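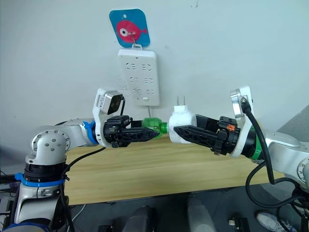 What does it take to teach a two-armed robot to handle everyday objects?

It takes a large number of good examples, recorded by patient people on real equipment, and a clear record of which attempts went well and which did not.

Arum Opens Second Phase of Two-Arm Example Gathering

By Muthoni Sang, Arum Press Office
May

Print this page | E-mail this page

Arum today announced the second phase of Climero, its program to gather recorded examples of two-handed work for robot learning. The new phase will add 2000 recorded examples to the program's existing collection and will concentrate on tasks in which two arms must work close together over a single tabletop.

The first phase, completed earlier this year, produced 381 examples that passed review. Those recordings dealt mainly with picking up, setting down and sorting. Phase two moves to small household items such as plug adapters and plastic pieces, which must be held at a useful angle, brought toward one another and released without being dropped or knocked aside.

"Two arms in a small space get in each other's way very easily," said Teodora Nedeljković, program director for Climero. "A person learns to manage that in early childhood. A learning system has to be shown, and it has to be shown many times, with the objects in many different positions."

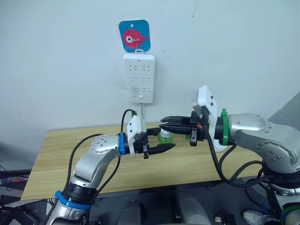
Two Climero arms above the worktable, with small green pieces on the tabletop.

Under the phase two plan, each example begins with a written task line and ends when the operator marks the attempt as finished. Operators guide both arms by hand controls, and video from the wrist cameras is saved along with the position of every joint and the opening of each gripper. A reviewer who did not take part in the session then watches the recording and assigns it to one of three groups: complete, partly complete or failed.

Failed attempts are kept. According to Bakari Rotich, who leads data review at Arum, the program's early practice of deleting them was a mistake that the team corrected midway through phase one.

"We were left with a collection in which the gripper never missed," said Rotich. "A system trained on that has no idea what to do when it does miss. Recordings in which the operator slips, opens the fingers and tries again are now among the ones our training group asks for most often."

Arum has trained 18 operators for the new phase. Each completes a short course on the hand controls and a set of practice tasks before recording begins. Sessions are limited to two hours, with a break at the midpoint, after the first phase showed that the quality of recordings fell off toward the end of longer shifts.

The arms, grippers and cameras at each station are checked every morning at 8:00 a.m. The check covers camera aim, cable slack and finger alignment, and its results are stored with that day's recordings. If a camera is found to have shifted, the recordings made since the previous check are set apart and reviewed a second time.

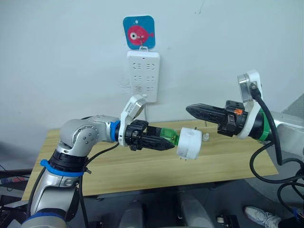

Partners and Access

Phase two is carried out with two partners. Grímsdóttir, a maker of fixtures and test benches, is supplying additional worktables. Flisona will provide the software used to label and search the recordings, including a tool that allows reviewers to mark the moment at which a grip is made or lost.

"Our part is to make the collection easy to search," said Chih-ming Kan, product manager at Flisona. "If a research group wants every case where one gripper holds an object and the other approaches it from the right, they should be able to find those cases in a few minutes."

Arum intends to share a portion of the phase two recordings with university groups, beginning with those that tested the first collection. Groups granted access will receive the video, the joint data and the review notes – including notes on failed attempts – under a single research license. They will be asked to report errors in labeling so that corrections can be passed on to all users.

The company has not set a date for commercial use of systems trained on the collection. "Our job at this stage is to gather the examples properly," said Sewwandi Fakir, head of research operations at Arum. "We will publish our test results when the review is complete, and we will include the tasks on which the system does poorly."

About Arum

Arum develops learning systems for two-arm robots and maintains the Climero collection of recorded examples. Press questions and requests for research access may be directed to Muthoni Sang at the Arum Press Office.

Print this page | E-mail this page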